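Workshop and Household Tips: Stands, Clamps and Adjustable Fittings

Last updated 2023-03-28

Most homes have more adjustable stands than people think. Reading lamps, music stands, camera tripods, clip-on fans, the arm that holds a magnifier over the workbench. They all fail in the same few places, and most of the faults can be put right at the kitchen table with a screwdriver, a cloth and a bit of patience.

Tightening without breaking

Tighten knobs by hand only. If a joint still slips when the knob is as tight as your fingers will make it, the joint is dirty or worn and more force will crack it. Undo it completely, take the parts off in order and lay them on a tray in a row. Photograph the row before you clean anything.

Wipe the faces of the joint with a cloth dampened with warm water and a drop of washing-up liquid, then let them dry overnight. Old grease needs white spirit on metal parts. Keep white spirit off plastic, as some kinds go cloudy or brittle.

Never oil a friction joint. It is meant to grip. The thread of the bolt can have a very small amount of grease, put on with a cocktail stick, with none on the washers.

Drooping arms

An arm that droops under its own load usually wants a new washer. Fibre washers are sold in mixed boxes of 500, which will see out any household, though the hardware shop in Foncombe still sells them singly from drawers under the counter. Take the old one with you. A circle cut from an old bicycle inner tube will do for a light lamp. It will not do for anything heavy or anything that gets warm.

Check the load as well. A boom set out at full stretch puts far more strain on the joint than the same boom pulled in by a third. 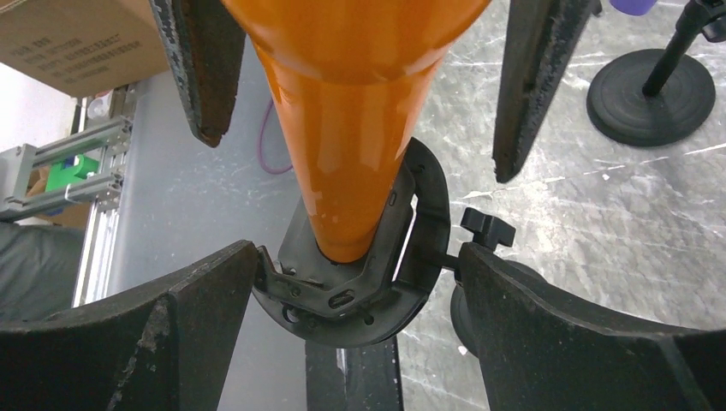
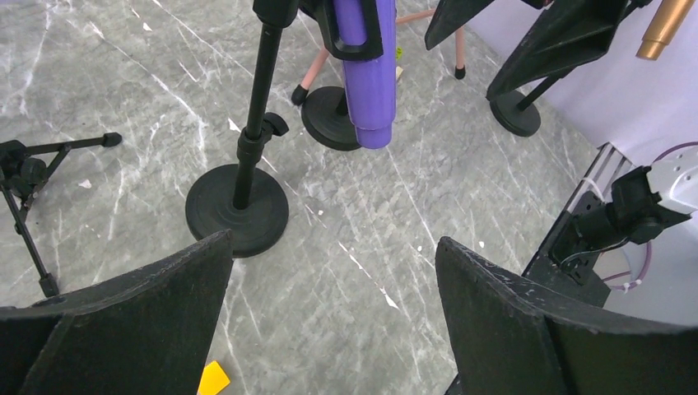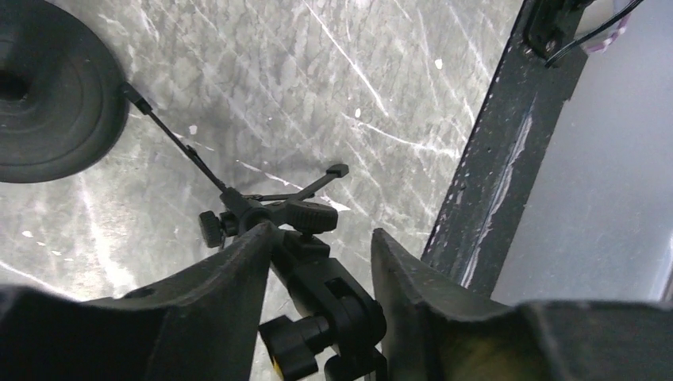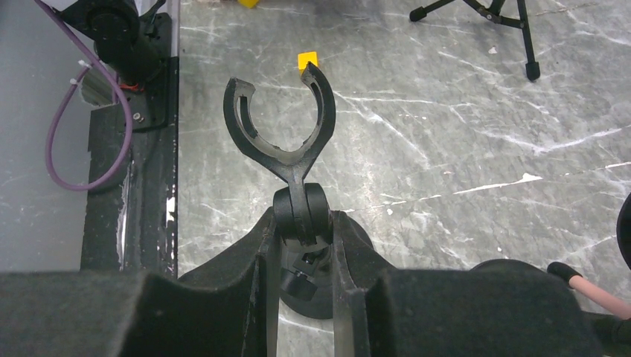
Knobs are the part most often lost, and they are easy to replace once you know the thread. Measure across the threads of the bolt with callipers, or try it in a few nuts of known size until one runs on smoothly. M6 and M8 cover a good many household stands, but older ones may have an imperial thread, and forcing the wrong one will ruin both halves. Choose a shape you can grip. A large star-shaped knob like the one on the black clamp in the third picture gives the fingers something to push against, and is a kinder choice than a small round knob for anyone with stiff hands. Wing nuts work but are sore on the thumb if you adjust them every day. Buy two and tape the spare to the underside of the base.

Cracked plastic

Hairline cracks near a bolt hole can be held for a while with a two-part epoxy. Roughen the surface with fine paper, glue, clamp lightly and leave for a full day whatever the packet promises. Superglue is too brittle for a part that flexes. If the crack goes right through the hole, replace the part. Nusell will post spare brackets for their own stands, but ask for the fitting kit as well or you will get the bracket with no bolts.

Scuffs on black finishes

Painted metal that has worn to bare silver will rust in a damp shed. Degrease it, touch in with enamel and a small brush, and put on two thin coats. Matte paint hides a repair better than gloss. On moulded plastic, leave scuffs alone or rub in a trace of silicone polish, keeping it well away from the joints.

Bases and floors

A stand that rocks is usually missing a foot. Stick-on felt is right for wood and laminate, rubber for tile and stone. Felt picks up grit, so turn the stand over every so often and pick it clean. Brush or vacuum the floor before dragging anything across it. Better still, lift it.

For a light stand that tips easily, fill a cloth bag with 3 kg of dry sand, tie the neck twice and hang it low down near the base. Do not hang it from the boom.

Putting away

We do all ours in September, before the evenings draw in and the lamps come into use. Slacken every knob half a turn before storing a stand for more than a few weeks. Joints left fully tight take a set, and rubber washers stick. Keep odd bolts, feet and end caps in a lidded jar, labelled with the stand they came from. Ours has a label for an Irkton lamp that went to the tip years ago, and its bolts have since mended two chairs and a gate.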